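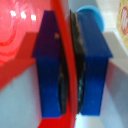 Home | Data | Docs | Issues | Contact

# Mrema: a data card for choir and solo voice credits

13 November 2025, by Ankica Nikolovski

4 comments | Share

Mrema is a table of 3534 recording credits for classically trained singers who also made pop or crossover records. Each row gives a singer, a voice type, a release and the role claimed on it. Please read "claimed" as it is meant. Most of these rows began as sleeve notes, and sleeve notes are written to sell records.

## Where the rows come from

The bulk was typed up by Tatu Were from the Trunside lending library's card index. The rest came over from Gemen, an older list that stopped being updated in May. Gemen says it was "fully checked". I have asked by whom and had no answer, so its rows carry `source=gemen` and you may want to drop them. 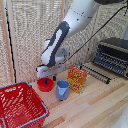 ## Columns

- `singer`: name as printed, accents kept where the printer kept them
- `voice`: tenor, baritone and so on, as printed
- `release`: title only
- `role`: lead, ensemble, guest
- `trained`: yes, no or blank

I would not lean on `trained`. It says yes for anyone whose notes mention a conservatoire, and that covers summer courses and, in one case, a single masterclass. `voice` is a bit better, though 9 singers change from baritone to tenor between releases and I doubt all of them really did.
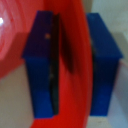 ## Checking

Stella Koech and I each went through the same 100 rows against the discs. We disagreed on `role` almost as often as we agreed, mostly over what counts as a guest. Her reading is in `role_sk`, mine in `role`. Neither has been merged, and I see no good grounds for picking one.

Arine, the small script in `tools/`, matches spellings of the same name. It has wrongly joined 2 pairs of brothers so far. Run it with `--ask`.

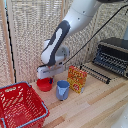 ## Not for

Counting who "crossed over" first, or ranking anyone. Sales figures were left out on purpose, as none that we saw gave a source.

## Changes

- Dropped the `genre` column
- Restored accents lost in the last export
- Chepkoech Minja's corrections to the ensemble rows are still waiting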